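Grullodham Press to Publish Debut Novel by Tamer Bitar

Altport, 12 Jan 2020

Grullodham Press has acquired North American rights to Stundo, the first novel by Altport writer Tamer Bitar. The agreement was signed in December and covers print, electronic and audio editions. The book will appear on the press's spring list in paperback, with a limited hardcover edition of 60 signed and numbered copies.

Stundo takes place in 1703 in an unnamed harbor town, where a ship's cook is hired to run the kitchen of a merchant's house and is drawn into a dispute over the merchant's will. The novel is told in 35 short chapters, several of which take the form of letters, receipts and household accounts. An early version of the opening section received the Radonjić Fellowship for Unpublished Fiction, which supported the author during the final stage of revision.
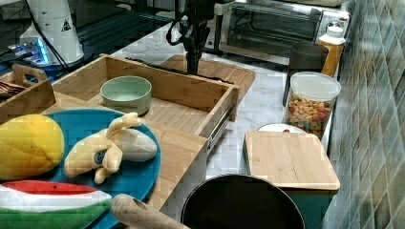

A bowl in a bamboo tray, with a cutting board behind it, on a marble kitchen counter.

"The manuscript came to us in unusually good order, and the editorial work so far has dealt mostly with the last third of the book," said Wendelin Egger, fiction editor at Grullodham Press. "Mr. Bitar has a firm sense of how people talk when money is involved. The domestic chapters are the center of the novel, and we have asked him to expand two of them."

Mr. Bitar has lived in Altport for most of his adult life and has published short fiction in regional magazines. He began the novel as a story of a few pages about a missing set of spoons. The story was never submitted anywhere, and the spoons remain in the finished book, in chapter four. His account of writing the novel, including the two drafts he set aside, will be printed as an afterword.

The text is now with the copy editor. Advance reading copies will be sent to booksellers, librarians and reviewers once the corrected proofs have been approved. Requests for advance copies should be made in writing to the publicity office and should give the name of the store, library or publication. Electronic copies will be supplied on request to reviewers who prefer them. The press is unable to send advance copies of the limited edition.
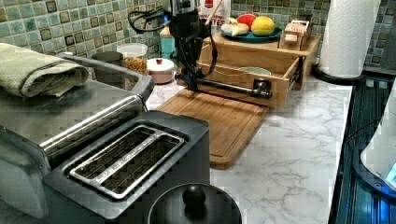 The cover of Stundo is being prepared by the press's own design department and will be made public before the advance copies are mailed. Two approaches were considered, one based on a period map and the other on a pattern. The second has been chosen. The author had asked for colors taken from a kitchen, and the working palette is close to that of the mosaic wall behind the toaster: muted green, teal and beige in small squares, with darker brown ones scattered among them. The title will be set in capitals across the upper half, and the limited edition will carry the same pattern on its endpapers without lettering.

A reading from the novel will be held at the Altport Public Library in the week of publication. Mr. Bitar will read from the first and fourth chapters and will then take part in a discussion with Ms. Egger on the editing of historical fiction. Admission is free, but seats must be reserved through the library's front desk. Copies of the paperback will be on sale after the discussion.

Orders for the signed hardcover will be accepted by mail and through the press's website from the day the cover is released. Orders are limited to one copy per household and will be filled in the order in which they are received. Booksellers may order the paperback through their usual distributor. Inquiries about translation and dramatic rights should be sent to the rights department of Grullodham Press.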